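Bolside 储物层架 安装与使用手册
第二章 安装、调平与日常使用

适用范围：Bolside 落地式单组与双组层架。壁挂款请看第三章，那一章比较短，因为壁挂款零件少，坏脾气也少。
本章修订于2019年2月28日。如果您手里的册子封面是灰色的，那是旧版，其中关于横梁方向的图画反了，我们为此收到过不少来信，措辞都很有水平。

开始之前，请把本章从头到尾读一遍。我们知道您不会这么做，所以重要的内容会在后面重复出现。

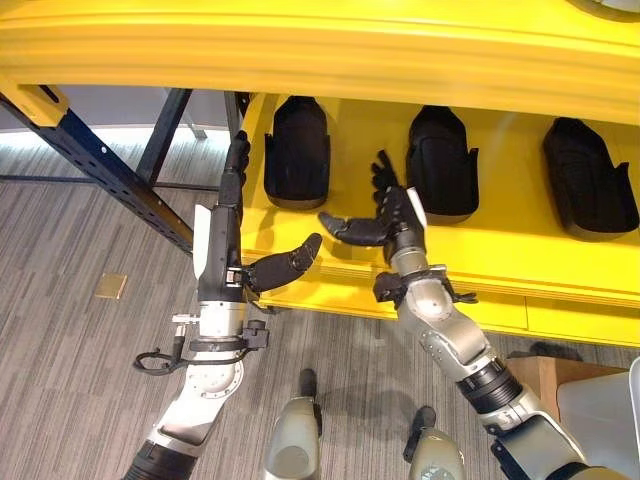
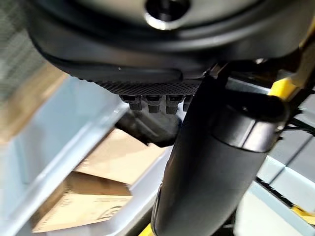
图2-1 前一张：黄色层架，层板上放着三件黑色软垫状物品；后一张：黑色壳体近景，可见带金属光泽边圈的圆孔。

2.1 安装前的准备

层架到货时分装在两个纸箱里。长箱里是立柱和横梁，扁箱里是层板、顶板和零件袋。两个箱子有时不在同一天到，这不表示另一个丢了，请至少等到第二天傍晚再打电话。

开箱请在打算安装的房间里进行。有位用户在楼下车库把层架完整装好，然后发现它进不了楼梯间。层架拆装一次并不影响强度，影响的主要是家庭气氛。

需要自备的工具：
卷尺
水平尺（手机里的水平仪也能用，前提是手机壳背面是平的）
十字螺丝刀
橡胶锤
铅笔
旧毯子或者纸箱拆开后的纸板，用来垫地

随箱附送一把六角扳手。它能用，仅此而已。如果您家里有一把像样的，请用那一把。

人手：2人。一个人理论上也能装完，理论上一个人也能给猫洗澡。

注意：请不要用电动螺丝刀拧层板卡扣上的螺丝。卡扣是塑料件，开裂时声音很轻，往往要到放上东西之后才会被发现。

2.2 选择位置

层架喜欢平地、实墙和干燥的空气。很少有储物间能同时满足这三样，请尽量满足前两样。

先量房间净高。加高立柱最多适用于净高3,000毫米的房间，再高的房间请不要自行叠加立柱，也请不要用砖头垫。砖头的问题在维修记录里占了整整一页。

量高度的时候，别忘了吊灯、烟感探头和那根从来没人知道通向哪里的水管。层架顶板带弧度，前缘比下面的层板探出一些，站在前面弯腰取东西再直起身时，头顶的位置值得事先想一想。个子高的用户请把常用层往下调一格。

门的开合方向也要看。门要在层架装好以后还能打开，这句话写在这里是有原因的。

以下位置不建议安装：
暖气片正前方
洗衣机旁边，如果那台洗衣机甩干时会走路
地漏上方
配电箱前方（这一条请当作禁止来读）

地面是木地板或者有地暖的，请使用随附的软垫脚。地面是瓷砖的，软垫脚可用可不用，用了比较安静。地面是地毯的，请先把层架位置下面的地毯压实，隔一个晚上再调平，否则您会调平很多次。

2.3 组装立柱

1. 把旧毯子铺好，立柱平放在上面，有孔的一面朝上。
2. 找到立柱底部的箭头。箭头应当指向地面。立柱两头看上去完全一样，区别只在这个箭头，而这个箭头印得很淡。我们提过意见。
3. 把调节脚旋入立柱底端，旋到底之后再退回一整圈，给后面的调平留余地。
4. 将短横梁插入左右立柱的下排孔，用手压到卡住。听到一声脆响为止。
5. 用橡胶锤轻敲横梁两端。没有橡胶锤的，可以在普通锤子和横梁之间垫一块木头。没有木头的，请去借橡胶锤。
6. 上排横梁同样处理。
7. 重复以上步骤，做好另一侧的架框。

说明：横梁有正反面，带折边的一面朝里。装反了也能卡住，还卡得相当结实，问题要到装层板时才会出现，那时您会很想念这一行字。

双组层架有一对中间立柱，两面都有孔。请把它和侧立柱分开放，别图省事靠在一起。它们靠在一起时，很难说清谁是谁。

2.4 立起架框

这一节必须有两个人。前面写过，现在再写一遍。

1. 一人扶住一侧架框，使其竖直，不要让它靠墙滑下去。
2. 另一人把长横梁的一端插入扶好的架框。先不要敲紧。
3. 把另一侧架框移过来，与长横梁的另一端对接。
4. 前后两根长横梁都接好以后，从下往上依次敲紧。
5. 松手之前，先说一声。

此时架子应当能自己站着，略有摇晃属于正常。如果它像在船上，请检查有没有哪根横梁只插进去了半截。

注意：在层板和背部拉条装好以前，不要在架子上放任何东西，包括水平尺、螺丝和茶杯。尤其是茶杯。

2.5 背部拉条与墙面固定

背部拉条呈交叉状，装在架子朝墙的一面。它的存在感很低，许多用户在全部装完之后才在零件袋底下发现它，于是把整个架子从墙边挪出来重新装。现在装比较省力。

1. 将两根拉条交叉放置，中间的孔对齐，穿入短螺栓，螺母先带上两三扣。
2. 四个端头分别固定到立柱内侧。
3. 四角都装好后，再把中间的螺母拧紧。

墙面固定件每组层架都要装，无论您觉得它站得多稳。家里有小孩或者会攀爬的宠物时，请在放东西之前就装，别留到周末。

固定件附带的膨胀管适用于实心砖墙和混凝土墙。石膏板墙请另购 Buschmann 中空墙固定件，五金店有售，包装上会写明适用的板厚。不知道自家墙是什么做的，可以用指节敲一敲：声音发闷而且手疼，多半是实墙；声音发空，请多敲几处再决定。

钻孔以前，请先确认墙内没有电线和水管。插座和开关的正上方、正下方都不要打孔。

2.6 安装层板

1. 决定层高。先想好最高的那件东西放在哪一层，再往上留一点空隙，手要能伸进去。
2. 把层板卡扣装到选定的孔位，四个角要在同一排。请从下往上数，两边都从下往上数。一边从上数、一边从下数，是本手册读者最常见的创意。
3. 层板斜着放进架内，先落后边，再落前边。
4. 按压四角，直到层板不再翘起。
5. 用手掌横着推一下前沿，层板应当不动。

层板前沿较厚，有一道横向接缝，这是正常构造，不要试着把它撬开看看里面有什么。里面没有什么。

顶板最后装。顶板的弧面朝上朝前，背面的固定孔对准立柱顶端，拧入长螺丝，先不拧死，等四颗都到位了再逐个收紧。顶板不是承重件，也不是放行李箱的地方。我们明白，它看上去很像放行李箱的地方。

2.7 调平

调平是整个安装过程里最容易跳过、也最容易在半年后让人后悔的一步。

1. 把水平尺放在最下面一层的正中，先看左右方向。
2. 哪边低，就把哪边的调节脚往外旋。一次少旋一些。
3. 左右调好后，再看前后方向。前后以微微后仰为宜，倾斜量不要超过2毫米。
4. 四只脚都应当吃到力。用手指拨一下，能轻松转动的那只就是在偷懒，请把它旋到接触地面。
5. 锁紧调节脚上方的螺母。
6. 再量一次。

地面本身不平的老房子，调节脚可能会旋出去很长一截。露出的螺纹如果比您的拇指还长，请在下面加一块硬质垫板，别再往外旋了。

2.8 承重与摆放

每块层板的均布承重为18公斤。“均布”的意思是摊开来放。把同样重量的东西全部堆在正中间，层板会以它自己的方式表达意见。

重物放下层，轻物放上层。这条规则写在世界上每一本层架手册里，大家也都知道，然后把整箱瓷砖放在最高一层，因为下面已经放了圣诞装饰。

摆放建议：
软的、带衬垫的东西，例如坐垫、靴子内衬一类，竖着放比叠着放省事，取其中一件时别的不会塌下来
颜色深的物品放在浅色层板上比较好找，反过来也一样
带轮子的东西，请让轮子离开层板
油漆桶和清洁剂放在最下层，桶下垫一块旧布
纸箱请把写字的那一面朝外，并且事先在上面写字

在物品前面留一条空出来的层板，拿取时手有地方放，东西也不容易被碰到地上。当然，这条空地通常在入住三个星期后被钥匙、干电池和不知道属于谁的螺丝占满。这不在保修范围内。

警告：任何人都不得攀爬层架，无论他体重多轻，无论那样东西看起来多近。请使用梯子。

2.9 挂钩、侧网与其他附件

Unier 系列的挂钩和侧网可以直接用在本层架的立柱上，孔距一致。Unier 的小抽屉也能装，不过需要先拆掉该层的前挡条，装上之后抽屉会比层板略宽，拉动时请有耐心。

安装挂钩：
1. 将挂钩上端斜着插入孔内。
2. 下端压向立柱，直到贴平。
3. 轻轻往上提一下，确认不会脱出。

挂钩适合挂头盔、雨伞、跳绳和提包。湿的雨衣也可以挂，但请在下面放个盘子。不建议在挂钩上挂自行车，这件事有人试过。

侧网每次只能装在一侧。两侧都装也装得上，只是中间那几层就只能从正面伸手进去，最里面的东西从此进入长期收藏。

2.10 清洁

用微湿的软布擦，再用干布擦一遍。中性洗洁精可以用，请先稀释。

不要使用：
钢丝球
含磨砂颗粒的去污膏
丙酮、松节油一类溶剂
蒸汽清洁机

浅色和鲜艳颜色的层板容易留下黑色鞋印和橡胶印。普通白橡皮能擦掉大多数，擦的时候顺着一个方向。擦不掉的，可以在上面放个盒子。

贴过标签的地方会留胶。用吹风机的低温挡吹一会儿，再慢慢揭，余下的胶用食用油浸一浸，之后记得把油洗掉。跳过最后这一步的用户会发现灰尘对这块地方格外有感情。

每年9月前后，换季收纳之前，请把层架清空一次，顺便检查下列各处：
横梁两端是否松动
卡扣有无裂纹
墙面固定件的螺丝有无退出
调节脚是否还都落地
最下层后面是什么味道

2.11 常见问题

层架装好后发出吱呀声。
多半是某根横梁没有敲到底。请清空上面的东西，从下往上再敲一遍。如果声音只在半夜出现，请检查暖气管。

层板放不进去。
请看横梁折边的方向（见2.3节的说明）。我们说过您会想念那一行字的。

层板中间微微下弯。
卸掉一部分重量，过一天再看。能恢复的可以继续用，恢复不了的请更换，换下来的层板不要翻过来再用。

多出来几颗螺丝。
零件袋里备有少量余件，短螺丝有剩余是正常的。如果剩下的是长螺丝，请抬头看看顶板。

少了几颗螺丝。
先看扁箱的夹层，再看您坐的地方。仍然没有，请联系 Bisgate 服务部，报上箱侧的批号即可补寄。批号在箱子上，所以请别在安装当天就把箱子拆碎扔掉。

两块层板颜色不太一样。
不同批次会有轻微差别。把颜色略深的那块放到下层，那里光线本来就暗。

可以自己重新喷漆吗？
可以，但喷过漆的部件不再享受保修，喷过的卡扣也很可能卡不进去。请先拆下卡扣，不要连着一起喷。

层架能放在阳台上吗？
封闭阳台可以。敞开的阳台，调节脚和螺丝会生锈，层板颜色会变得比较含蓄。

2.12 搬移与拆卸

换个地方放，请先清空。哪怕只挪一个手掌的距离，也请先清空。

短距离搬移：
1. 取下全部物品和挂钩。
2. 松开墙面固定件。
3. 两人各站一侧，握住最下层横梁，同时抬起。不要推，也不要拖，调节脚会在地板上写字。
4. 到位后重新调平，重新固定到墙上。

需要拆开搬运时，按安装的相反顺序进行：顶板、层板、拉条、长横梁、架框。拆横梁时用橡胶锤从下往上敲，敲不动的时候请检查背部拉条是否已经取下。

拆下的卡扣和螺丝装进一个袋子，用胶带贴在一根立柱上。装在口袋里的螺丝会在搬家途中换主人。

长期存放时，层板请竖着靠墙，板与板之间夹一张纸。立柱平放，上面不要压重物。本手册请和六角扳手放在一起，这样将来至少能同时找不到它们。

壁挂款的安装、墙体条件和钻孔间距见第三章。附件清单与备件编号见附录。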